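Galholm two-finger gripper kit, four months in: worth the money?

I bought the Galholm kit in February, with my own cash, after the third time my 3D-printed gripper snapped a finger halfway through a job. For anyone who hasn't been following the build, I've got a small secondhand arm in our shared workshop (we call the place Mereck, after the faded sign on the gate) and I'm slowly teaching it to pick up plastic housings and put them on a jig. It's a hobby. It has eaten most of my evenings and I regret nothing.

So, the kit. It costs £308 with the cheaper motor, which is the one I went for, and for that you get the body, the linkages, two sets of fingertips, a bag of screws and a cable that is far too short. More on the cable later!

Putting it together took me two evenings, and one of those was my own fault. The leaflet has drawings and hardly any words, and step six shows the left link the wrong way round. If you follow it, everything bolts up beautifully and then the fingers close at a slant. I took the whole thing apart, swore a bit, and found a corrected page on the Galholm site that I should have looked for in the first place. Go and download that before you open the box.

The screws are proper ones, nice and snug in the hex key, and I haven't rounded a single head. There are also spares of every size, which made me very happy as I dropped two under the workbench on the first night and never saw them again. You'll want thread lock on the ones at the pivots. I didn't bother to begin with and the whole linkage had gone wobbly within a week.

What I like best is the grip. The tips are ridged and they hold on to smooth plastic far better than the foam pads I'd been gluing to the old one. I set up a little test with one of the grey housings, 200 picks in a row, with the arm lifting it off the bench and putting it back down a hand's width to the left. It dropped 21 of them. Most of those were in the first stretch, when I had the closing force set too low, and once I'd nudged that up it behaved itself pretty well. My old gripper would have been in bits by then.

It's also slimmer at the tip than I expected, so it can get in close to the parts with slots and raised tabs without knocking everything else about. The body further back is chunkier, mind, and you do have to plan for it. I've clipped the edge of the jig more than once coming in at a low angle.
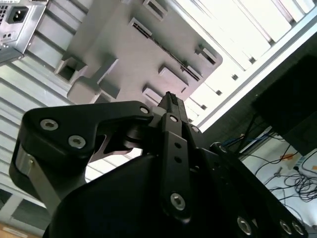 Engebretsen left a comment on my first write-up saying the short cable is the real weak point and the fingers will outlast it by years. The one that came in Engebretsen's kit went intermittent at the connector after a month, and the fix was a longer lead with a loop of slack at the wrist and a cable tie on the bracket, well away from anything that turns. Engebretsen also reckons the thread lock should be in the box at this price.

I can't argue with any of that. Mine hasn't failed, but I'd already swapped it for a longer one by the second week, because with the original I couldn't turn the wrist all the way without it pulling tight. A decent replacement costs next to nothing — it's just annoying to have to buy one on day one.

Other grumbles. The motor whines when it's holding something, and it's a mean little noise if you're sat next to it at eleven at night. The software that comes with it is ugly and forgets your settings when you close it, so I gave up and wrote a small script that sends the open and close commands myself. If you don't fancy doing that, have a look at the Gidomholm plug-in, which is free and remembers everything, though it took me a while to get it talking to my controller.

I did look at the fancier version with the force sensor built in. It's £800, and for what I'm doing that's just silly. If you're handling eggs or glass, maybe. For plastic housings the basic one is plenty.

Four out of five from me. I'd take off half a mark for the cable and the other half for step six. I've ordered a third set of fingertips in the softer rubber and will add a note here when I've run the same 200 picks with those.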